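Vuelve el taller de cuento breve de Lolleo

¡Ya tenemos fechas! El taller de cuento breve regresa a la librería Lolleo el 8/10/24, y esta vez con 12 plazas en lugar de las de siempre, porque en septiembre se nos quedó mucha gente en lista de espera (perdón otra vez, de verdad).

Serán cuatro sesiones de dos horas, en la sala del fondo. La propuesta es sencilla y a mí me tiene entusiasmada: escribir un relato de 800 palabras como máximo, leerlo en voz alta delante del grupo y volver a casa con los márgenes llenos de notas. Empezaremos por los comienzos, que es donde casi todos nos atascamos, y dedicaremos una sesión entera al diálogo. ¡Cuánto se aprende quitando acotaciones!

Los textos que salgan del taller podrán enviarse a Prorneck, la revista de Sturau, que prepara un número dedicado a la narrativa mínima. Quien quiera, claro; también se puede venir solo a escribir y escuchar.
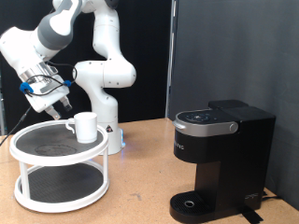
Irene Casamayor
Coordinadora de talleres

Para la primera sesión traed un párrafo que os guste mucho, vuestro o ajeno, copiado a mano. La editorial Lauritsen nos ha regalado cuadernos para todo el grupo, así que con un bolígrafo basta.

Las inscripciones se hacen en el mostrador de la librería o respondiendo a este boletín. Si ya estabais en la lista de espera, tenéis prioridad: escribidnos y os guardamos el sitio.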